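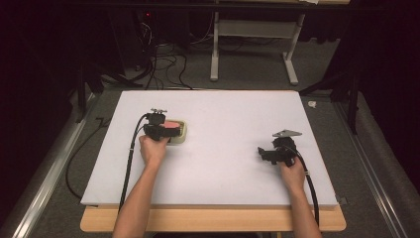
Atelier du mois : travailler sur panneau de mousse

En juin, l'atelier de Drasmont a été consacré à un sujet demandé depuis longtemps : la préparation d'un plan de travail protégé pour le petit bricolage, le collage et le tri de pièces. Theophilus Quansah animait la séance, avec Nosipho Molefe pour la partie rangement. Nous étions 16, ce qui a obligé à rapprocher les tables du fond.

Le principe est simple. On pose un panneau de mousse blanche sur la table et on travaille dessus. Le bois reste propre, les petits objets font moins de bruit et se retrouvent plus facilement sur une surface claire et unie. Il vaut mieux prendre un panneau presque aussi grand que le plateau et laisser dépasser une bande de bois devant soi. On peut ainsi soulever le panneau par le dessous sans le plier.

Theophilus conseille une mousse mate. Les surfaces brillantes renvoient la lumière des plafonniers et fatiguent les yeux au bout d'une heure. Les marques sont inévitables : une éraflure au milieu n'empêche pas de s'en servir. Quand le panneau est trop abîmé d'un côté, on le retourne. Pour le nettoyer, un chiffon à peine humide suffit. Pas d'alcool, pas d'acétone, et pas d'éponge abrasive.

La découpe a pris une bonne partie de l'après-midi. On trace au crayon, on pose une règle métallique, et on passe le cutter plusieurs fois en appuyant peu. Ceux qui ont voulu traverser d'un coup ont eu des bords déchirés. Les chutes ont servi à faire des cales et des séparations de tiroir, et il en reste un carton à l'atelier pour qui en aurait besoin.

La seconde partie portait sur les petits contenants. Nosipho recommande de n'en garder qu'un seul sur le panneau à la fois, un peu en retrait du bord, et de mettre les autres à l'écart tant qu'ils ne servent pas. Un petit bac rectangulaire à rebord clair convient très bien, surtout si ce qu'on met dedans est d'une couleur vive. Un objet rose au fond d'un bac beige se repère tout de suite, alors qu'une vis grise dans une boîte grise se cherche longtemps. Pour les pièces sombres, prendre un bac pâle. Pour les pièces blanches, tapisser le fond d'un papier de couleur.

Placez le bac du côté de la main qui prend et gardez l'autre moitié du panneau libre. C'est là qu'on pose, qu'on assemble et qu'on vérifie. Plusieurs participants avaient l'habitude de mettre le bac au centre et ont changé de disposition pendant la séance. Un gaucher a fait remarquer que tout cela s'inverse, et il a raison.

Si l'on travaille avec des outils reliés à un câble, faites passer celui-ci le long de l'avant-bras puis vers soi. Un câble qui traverse le panneau finit par accrocher un bac. Avec deux câbles, gardez-en un de chaque côté.

Une question est revenue sur la moquette grise de la salle. Les petites pièces qui y tombent sont difficiles à retrouver, et l'aspirateur les avale. Nous demandons donc de ramasser à la main avant le passage de l'aspirateur, y compris sous les tables et entre les pieds des supports.

Côté matériel, il reste 2 grands panneaux non découpés, à emprunter pour une durée de 15 jours. Inscrivez votre nom sur la feuille à l'entrée et rapportez le panneau à plat, sans ruban adhésif collé dessus. Les petits bacs ne sortent pas de l'atelier.

Le prochain rendez-vous portera sur l'étiquetage des tiroirs. Apportez deux ou trois boîtes de chez vous, vides ou pleines, et un feutre qui écrit encore. L'accueil se fera à 14 heures, par la porte de la cour.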